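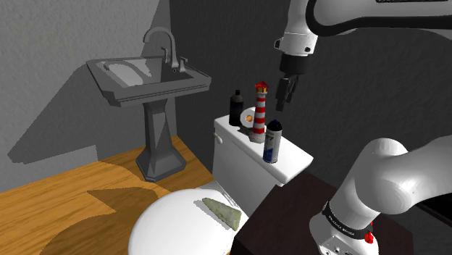
The Bathroom Test

Ask people which chore they would hand to a robot first and many will name the bathroom. Ask engineers which one they would like to start with and few will. The room is small, the surfaces are hard to reach around, and things get set down wherever they fit.

Pranance, a company that trains software for robot arms, does much of its bathroom work in simulation. The toilet, the sink and the floor are all computer models. So is the clutter: a toilet paper roll, a bottle, a spray can and a toy lighthouse on the tank lid, and a sponge on the seat lid. A person would clear that shelf without thinking. A machine has to decide what each thing is, where to hold it and where to put it down.

The company ran 3194 simulated attempts at tidying jobs over the summer. The short ones, such as moving a single can to a cabinet top, went well enough to try on a real arm. The long ones did not. A job with 12 steps gives a machine 12 chances to fail, and an early mistake tends to spoil the rest. If a bottle tips over, the plan for picking it up has to change.

Round and narrow objects are a particular problem for two-finger grippers. So is anything soft. A sponge has no fixed shape, so a grip that works once may not work the next time.

Zumwood, which makes fittings for hotels, has looked at the same question from the business side. A housekeeper there is expected to finish a guest bathroom in less than 30 minutes. The robot the firm tried last November took up to two hours, and it left the floor alone.

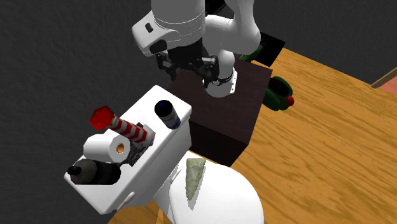

Tahira Orakzai thinks speed is the wrong thing to worry about. A slow machine could work while the house is out, she says, and she would accept that. What she would not accept is coming home on a Tuesday to a broken bottle and a robot still trying to pick it up. She wants it to know when to stop.

Stopping is being worked on. Pranance now scores its software on whether it gives up at the right point, and a failed grasp followed by a clean halt counts for more than a lucky save. The next round of tests adds wiping, starting with the sink.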